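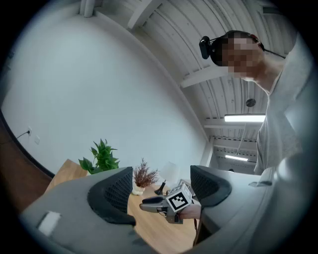 Open day at the Grargate handling lab

The Grargate site held its spring open day on Thu 1 May, and the part most members asked to hear about was the data collection bench run by Selma Omerović and her group. Two sessions were scheduled, and a third was added after lunch when the sign-up sheet filled. What follows is put together from notes taken at the first and third sessions. I missed the second.

The group records manipulation tasks with hand-held grippers. An operator holds one in each hand and does the task directly at a table. The grippers have soft, mesh-faced fingers of the same pattern used on the group's robot arms, so contact behavior carries over with little correction. One of the grippers carries a white cube on top, printed with black square patterns. The patterns are fiducial markers, and they let software recover the position and angle of the tool from ordinary video. The operator also wears a headset with a small camera module on the strap. The bench is set up like a corner of a living room, with a wooden table, potted plants and a small table lamp.

Omerović opened with the reasons for working this way. Remote control of a full arm gives clean joint data, but it is slow, and operators tire. In the group's own comparison, an operator using remote control finished 16 usable recordings in a session. The same operator with the hand-held tools finished 41. She was careful to say that the two sets are not equal in value. The hand-held recordings contain no joint positions, and a motion that is easy for a person's wrist can be out of reach for the arm. Every recording is therefore checked against a model of the arm before it goes into training, and those that fail are dropped.

Danilo Catacutan then covered tracking. A wide-angle lens on the gripper bends straight edges heavily toward the rim of the image, and the distortion has to be modeled before any measurement is made. His group calibrates each camera at the start of the day and again if a tool is dropped. Plain walls are a known problem. The tracker needs texture to hold its position, and a smooth white surface offers very little. The plants on the table help here, he said, as does anything with a fixed, irregular outline. Moving leaves do the opposite, so the ventilation over the bench is turned down during recording.

Marker visibility took up most of the questions. When the two tools work close together, one can hide the cube on the other. The software, called Drorkus, fills short gaps from the inertial sensors and flags longer ones for review. Szabolcs Gulyás asked how long a gap could be before the estimate was useless. Catacutan answered that it depends on speed: for slow placement moves the limit is 2 seconds, and for quick ones it is much less. A member in the third session asked about glare from overhead lights on the printed squares. Matte stock is used for that reason, and glossy labels were given up in October.

Tarek Ashour spoke last, on the fingers. They are printed as a flexible outline with a mesh panel inside, and they wrap slightly around whatever they close on. Wear shows first at the tip. The current batch is replaced after 29 hours of contact time, a figure he described as cautious. The earlier supplier, Grikutico, delivered a stiffer material that lasted longer but slipped on glazed pots – a real drawback when the task list includes moving houseplants. Ashour passed a worn finger and a new one through the audience. The difference in stiffness could be felt by hand.

Visitors were then invited to try the tools. Most closed the fingers too hard on the first attempt and moved too fast on the second. The advice from the bench was to keep the wrist straight, approach from the side and pause before release. The pause gives the later processing a clear point at which to divide the recording.

Two matters were left open. The group has not settled on a file format for sharing recordings with outside labs, and the arm-side results were shown only as a single chart without error bars. Dušan Vidmar asked for the underlying numbers and was told they would be released with the written report.

Handouts from the three talks are held at the Papadopoulos reading room and can be copied there. Members who want to be told when the report is out should leave their name at the desk.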